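Review: Vostico hand-held gripper, tried at the Movetti open day

I went to the Movetti open day in February to look at one item, the Vostico hand-held gripper, and stayed most of the afternoon. The arms in the main hall drew the larger crowd. The Vostico was upstairs, in a room set up like part of a house, and visitors could use it for as long as they liked if there was no line.

My interest is narrow. I maintain two older sets of hand-held grippers for a small lab and we are due to replace them. I wanted to know how the Vostico handles cloth, how tiring it is, and how much setup it needs between users. What follows is based on one afternoon with a unit supplied by the maker, so treat the durability remarks with caution.

Build

The unit I used weighed 1138 grams on the scale at the desk, with the battery in. Our present tools are lighter by the weight of a phone, and I noticed the difference after ten minutes. The balance is forward of the grip. Short picks are fine. Holding the tool level over a surface while deciding what to do next is where the wrist starts to complain.

Finger travel is smooth, with no play I could feel at the tips. The trigger has a longer stroke than I am used to, and the last part of it is stiffer. I took this for a fault at first. The demonstrator said it is a second spring, meant to give the user some sense of grip force. It works once you know, but the quick-start card should mention it.

Handling cloth

The task on offer was laundry sorting: take garments from a shallow tray one at a time and lay them out flat. It is a fair test. Cloth gives a gripper no edges to close on, and a pile hides where one piece ends and the next begins.

Thick garments were easy. I could pinch a fold from above, lift, and the rest followed. Thin ones were less reliable. The pads hold well once there is material between them, but the tips are blunt, and on a single layer lying flat they tend to slide over it. Coming in at a low angle and pushing a small ridge up first solved this most of the time. A narrower tip is listed as an option, and I would order it with the tool.
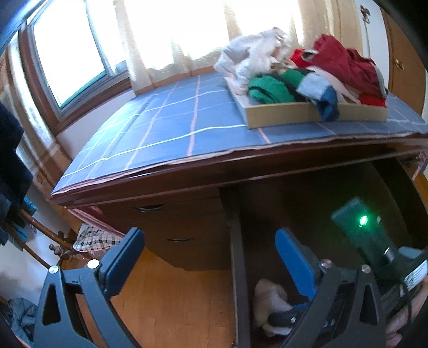
Dragging was the other weak point. When two pieces were tangled, the second came along with the first, and the fingers do not open wide enough to let go of one layer and keep the other. I ended up shaking the tool, which the demonstrator discouraged. The Kendik model we tested last year had the same problem, with a slightly wider opening, so I do not count this heavily against Vostico.

Recording and software

Recordings go to a card and are read by a desktop program. Starting and stopping is a single button on the handle, within reach of the thumb. I pressed it by accident twice while changing my grip. A guard or a longer press would cure that.

The program opened my trial run in a few seconds and plotted finger opening against time on the same timeline as the video. The two lined up as far as I could judge by stepping through. Tracking was lost once, when I turned quickly toward the window. The log flagged the gap clearly and the run could be trimmed on either side of it. I would plan on even lighting all the same, or at least on keeping the work surface side-on to the daylight.

Export is to the usual open formats. There is no batch rename, and the default file names are long and hard to tell apart. Anyone handling over 1000 recordings will want to script that step.

Changing users

Calibration is one close-and-open cycle on a block that comes in the case. It took me 3 tries, as the block has to sit square between the pads and there is no mark to line it up with. A strip of tape on the block would do. The handle is one size. It suited me, but a colleague with smaller hands had to shift her grip to reach the end of the trigger stroke.

Price

The tool alone was quoted at $1749, with case, battery, charger and block. The narrow tips and spare pads are extra. Poduval sells a lighter tool for less, but its pads are molded in and the whole finger has to be replaced when they wear. The Vostico pads come off without removing the finger, and in our lab pads are the part that goes first.

Verdict

Good finger action, sensible pads, a clear log. Too heavy at the front, and the record button needs a guard. I have asked for a two-week loan before ordering, and will add notes on pad wear when it has been through our own laundry pile.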